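Making the Bed With a Big Duvet

Pull the fitted sheet tight before anything else goes on. Start at the headboard corners, then do the foot, and smooth it out with your forearm.

A duvet that has bunched up inside its cover needs a good shake. Take hold of the two corners at the foot, pinch the cover and the filling together, and snap it up and down. Two shakes will usually do it. If one side still feels thin, reach in and pull the filling over by hand.
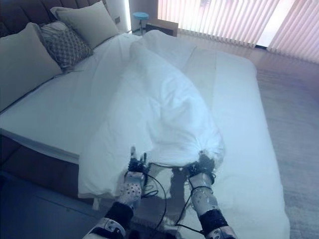 Let the same amount hang down on both sides -- check from the foot of the bed. Pillows go on last, the plain ones at the back and any patterned cushion in front. Open the blinds and leave the room to air.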